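Clearing the Table with Two Arms: Report on Our Year Project

Toon Willems, for the Mostance project group
6 May 2020

How we came to the subject

When our group first sat down together in September, we had a long list of ideas and very little notion of which of them could be done by seven students with other courses to pass. Somebody wanted to fold shirts, somebody else wanted to water plants, and for at least two meetings we were quite serious about a machine that would butter toast. In the end we settled on clearing a table after a meal, mostly because it kept coming up in conversation over lunch, and also (I should admit this in a report that our supervisors will read) because the dishes were easy to get hold of. We called the project Mostance, a name that came out of a misheard word in one of those early meetings and then stuck.

The question we set ourselves was a simple one to write down: can two robot arms, working over the same table, put away the things left after a small meal, with the dishes going into a rack and the spilled food going where it belongs? We did not ask for speed and we did not ask for elegance. We wanted the same job done again and again without anyone having to reach in.

The set-up

We have two arms, one for the left side of the table and one for the right, each with a black gripper at the end. They are fixed to a rail along one edge of the table, and that rail cost us more evenings than I would like to admit. At first we had it held with clamps, and every time an arm stretched out fully the whole thing shifted by a hair. A hair does not sound like much until you try to pick up a chopstick with it! Once it was bolted down properly, half of the faults we had been blaming on the software went away.

The control program we named Skestar. It takes what we demonstrate by hand and plays it back with small corrections from the cameras. The part that decides which arm may move into the middle of the table is separate, and we called that Jodimine. It began as a very short piece of code and is now the longest file we have, which tells you something about how often two arms want to be in the same place.

What is on the table

We spent a good while choosing the objects, and I think it was time well spent. We wanted a set of things that a person would clear without thinking about it, but that would each ask something different of a gripper. A bowl has to be turned over before it goes in the rack. A cup rolls. A plate lies flat and gives you hardly any edge to hold. Chopsticks are thin and like to cross over one another, and if you squeeze one end the other swings out and knocks something. The loose grains on the black tray were the last thing we added, and they were added with a good deal of argument, as half the group felt (quite reasonably) that we had enough trouble already.

The dishes belong to the left arm and the food side belongs to the right. This division was not in our first plan. We had hoped that either arm could do anything, and we did get that to work for a little while with only two objects out, but with the full table it led to a lot of polite waiting, each arm hanging in the air until the other had finished. Splitting the table made everything calmer.

How the trials went

We ran 50 full trials in the form I have described, and before that more practice runs than we wrote down, for which our supervisors have already told us off. Of the 50, 24 went from beginning to end without anyone touching anything. We had hoped for more than half, so it was a little hard to fall just short, but given where we were in the winter I am very pleased with it.

The plate was the worst by a long way. The gripper has to come down from straight above and then close on the rim, and if it is even slightly off, it pushes the plate along the serving tray instead of lifting it. We tried several approaches and finally had the best results by letting the arm hover for about 2 seconds before the last part of the movement, so that the camera picture could settle. It looks as though the arm is having a think, and visitors are always charmed by it.

The bowl was much kinder to us. The cup was somewhere in between: it nearly always reached the rack, but we never did teach the arm to stand it up properly, and after some discussion we agreed that a cup lying on its side in the rack would count as cleared.

As for the grains, I would call that part unfinished. The movement we wrote for the tray works nicely with rice alone, but larger pieces mixed in among it get pushed ahead and end up in the corners.

What we would do next

If another group takes this over, and we very much hope one will, we would suggest starting with the plate and leaving the bowl as it is. A softer fingertip would probably help more than any further work on Skestar. The notes, the demonstrations and the parts list are all in the Salinas folder on the shared drive, and the rail settings are on the first page, in large letters. Please do not loosen the bolts.

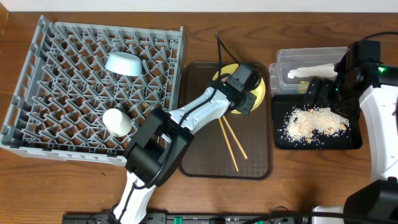
The left arm above the yellow plate, with the right arm at the black tray.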